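Planning the equipment budget for the spring: what we learned with hand-held grippers

Many members asked us in the last months how a small team should prepare a budget for robot equipment. In this issue Theerawat Sukprasert from the Stanomcombe workshop shares how his team made the plan for the next half year. The text was edited a little for length.

When we started to write the budget, our first list had only one line, and this line was a robot arm. It is a natural mistake. The arm is the expensive part and everybody wants to talk about it. But our project, which we call Thongdee, needs recordings of people doing small table tasks before any arm can learn them. So we asked first what equipment is necessary to make good recordings, and we moved the arm to the second half of the plan.

For this reason the biggest part of our first order was hand-held grippers. A person holds one in each hand and does the task with the jaws. The order was for 12 pairs, and we received quotes from two suppliers, Caltton and Trernus. The Trernus price per pair was lower. The Caltton price included one spare set of jaw pads with every pair and a longer warranty. After we added the spare pads to the Trernus quote, the difference became quite small, and we chose Caltton. My advice is to always bring the two quotes to the same content before you compare the totals. It took us one afternoon with a spreadsheet and it changed our decision.

The second group in the budget is everything which is not a gripper. Here we made our worst estimate. Tables, chairs, extension cords, chargers, storage boxes, shoulder straps in different lengths, printed markers to replace the scratched ones. Each thing is cheap, so we wrote them together as "small items" and gave them a small number. In March we had already spent the whole amount. Now each of them has its own line, even the cable ties. 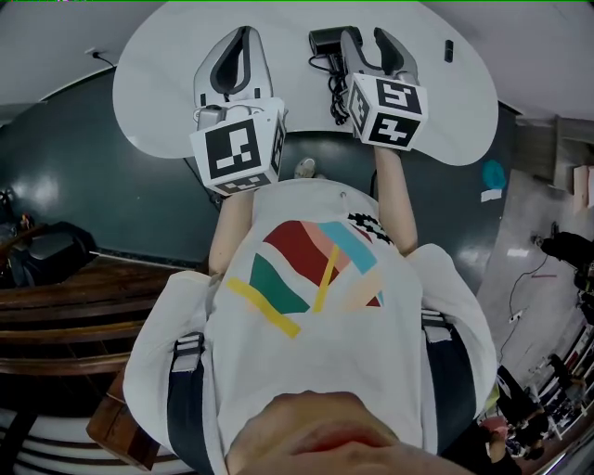 Manee Chaimongkol wrote to us after reading the draft that the cost of people's time should stand at the top of the plan, before any hardware. In her team a recording station was fully paid and ready, but it stayed unused in the mornings as the hours for operators were planned only from 1 p.m. She would rather buy fewer stations and keep them busy the whole day.

I agree with her, and we have changed our table after her letter. For each station we now write two numbers next to each other - the purchase cost and the monthly cost of operators. In our case the second number passes the first one before the end of the half year. When the management sees both, the discussion is much calmer, and the question "why do you need so many people if you have robots" comes less often.

Another point is the order of buying. We did not take all 12 pairs at once. The supplier agreed to deliver four pairs first and the rest after we confirmed that they fit our tasks. With the first four we found two things to correct. The handle was too thick for several operators with smaller hands, and the mounting screws became loose after long use. Both were changed in the second delivery without extra payment. If the full order had been already in our storage room, I think this conversation would have been more difficult.

Please plan also for wear. The inner pads of the jaws touch every object the whole day, and they are the first part to go. We keep 20 sets of pads on the shelf and order again when half of them are used. A set costs 13 dollars, so this line does not frighten anyone, but a day without pads is a lost day for the station.

Space was the item that surprised our finance colleague. A station is more than the table. The operator must have free room for both elbows, the cables need a way to the outlet where no one will walk on them, and somebody has to pass behind with a box of objects. We measured the room before ordering the tables and took away one station from the plan. I recommend to do this with tape on the floor and not only on paper, because chairs on paper are always pushed in.

For the robot arm we now keep a reserve, and we will ask for new quotes in the second half. Until then we borrow time on the arm of another department, two mornings per week. We pay them 643 dollars per month for this, including their technician. It is much less than owning one which we could not yet use properly, and our engineers have learned which payload and which reach they really need. Before this experience we would have ordered a bigger model.

Our budget table is available to members in an empty version, with all the lines but without our prices. Write to the newsletter address with the word "Thongdee" in the subject and it will be sent to you, normally by the next Friday. If you have lines that are missing in our table, please send them also, and Theerawat will add them to the next version.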